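Annelies Koster
2021-05-15

Thread on the dishes, for the people who asked what I did with the kitchen stuff after the move. It's long. Mute me if you need to.

Background: I went from a kitchen with a full wall of cabinets to one with two upper cabinets and a shelf. Rent is lower. Storage is a lot lower.

First thing I did was pull everything out and sort it on the floor. It took 27 minutes to empty the boxes and the rest of the day to decide anything.

Fidelina Apaza came over and made three piles. Use every day, use sometimes, and "why do you own this." The third pile was the biggest.

Gone: the fondue set, both gravy boats, a stack of saucers with no cups, the square plates that never fit in a dishwasher. I don't miss any of it so far.

Kept: one set of everyday plates in mixed colors, a few bowls, the mugs I reach for, a couple of pots.

I want to talk about mugs first. Mugs take up more cabinet space than anything else for what they are. You can't stack them well. The handles stick out. You lose a whole shelf to eight mugs.

So they hang on a mug tree now. Plain light wood, flat base, pegs sticking out of a post. I bought it secondhand. The seller wanted 18 dollars and I paid it.

My rule is that the two mugs in use live on the tree and the others go up high. I rotate when I get bored. At the moment it's the teal one and the pink one.

Both of those have a different color inside than outside. The teal one is bright yellow inside. The pink one is a dark purplish red. I like that you see the inside color when they hang.

One thing to watch with a mug tree: load it on both sides. If you hang everything on the left it will lean, and the light ones will go over. I lost a mug that way in the old place.

Plates. I used to stack them all in one pile, big at the bottom. Every time I wanted a big one I lifted the whole pile. I did that for years.

Now they stand on edge. There's a wooden stand with short pegs and a black rack with slots. You pull out the one you want.

The black rack was sold as a dish rack. It works fine as storage too. Depends on the day. I don't own a separate one for drying.

Wide plates are the problem with any slotted rack. Check the slots against your biggest plate before you buy. The sage green one stands up in mine with no trouble. The big beige-gray one I'm still working out.

Brown mat under everything, on the white table. Plates are quieter on it and the tabletop doesn't get scratched. I'd get a mat before I got any of the organizers.

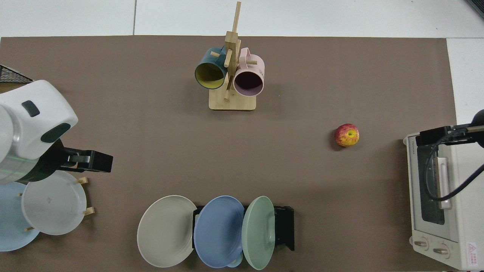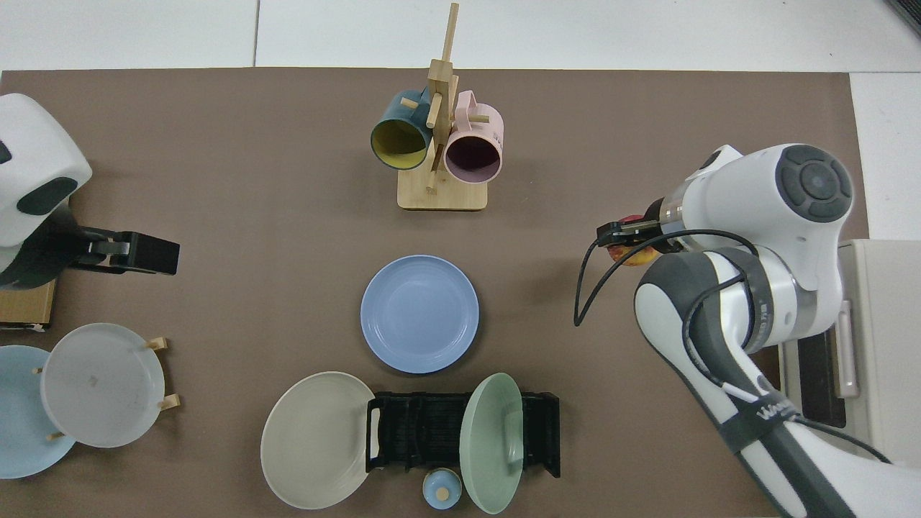 Annelies Koster

Some answers, so I don't have to type them ten times.

The toaster oven stays out. I use it more than the big oven and it's too heavy to lift in and out of a cabinet. It sits at the right side of the table and I plan the rest of the surface starting from there.

If you have one, leave space around it and don't stand plates against the side. Read the booklet for how much space. Mine came with one in four languages and I did read it.

The blue plate is the one I use most. It's closer to periwinkle. It's a good size for toast or for cutting up an apple, which is most of what I eat before noon.

No fruit bowl. I had one and I kept filling it and throwing out soft fruit. I buy less at a time now and apples just sit out.

Fatima Nwankwo asked about lids. Lids are the worst part. The only method that has worked for me is keeping each lid near the thing I use it with. The small light blue one with the wooden knob has ended up by the rack several times, so I've accepted that as its place.

Someone asked what I spent. Mug tree was 18. The wooden plate stand came from my aunt. The black rack I've had so long I don't remember. The mat was new and I don't have the receipt.

For comparison, when I asked Prokside for a quote on built-in drawers with plate dividers, it came to 2,000 before installation. For a rental. I said no thank you.

Miroslava Tkachenko says I should put the plates in a deep drawer, standing up. She's right that it would be better. I have one drawer and it has the silverware in it.

On earthquakes and cats: I don't have a cat and we don't get earthquakes here. If you have either, I would not leave plates standing in an open rack. Use the cabinet.

On dust: yes, open storage gets dusty. The ones in use don't, they get washed too often. I wipe down the spare ones on the high shelf when I swap them.

On matching sets: I gave up. The old set was white and every time one chipped I had to hunt for the same white. Now they're all different, so when one breaks I buy whatever color I like. The sage green one was a replacement.

How I reset the table at night, start to finish. Mugs on the tree first. Large plates next, standing up. Then the small plates. Lid last. Wipe the mat. It takes less time than it took to type this.

Doing the mugs first matters more than I expected. They're what gets knocked over while you're reaching for something else.

What I haven't solved: the cutting boards, the colander, the water bottles. The water bottles are in a bag on the floor of the closet. I'll deal with them in June.

Also not solved: the good glasses, which are still wrapped in newspaper in a box marked 746. That's the old apartment number. I labeled every box with it and nothing else, so please write what's in the box when you move.

Asabe Dauda wants the saucers. Asabe, they're by the door in a paper bag, come get them before the weekend.

Adding one more since a few people asked: the mat wipes clean with dish soap and a cloth. Don't put it in the washing machine. The edges curl. I had a smaller one before this and that's how I found out.

Will post the shelf when the shelf is done. It needs two more brackets and the hardware store was out of the size.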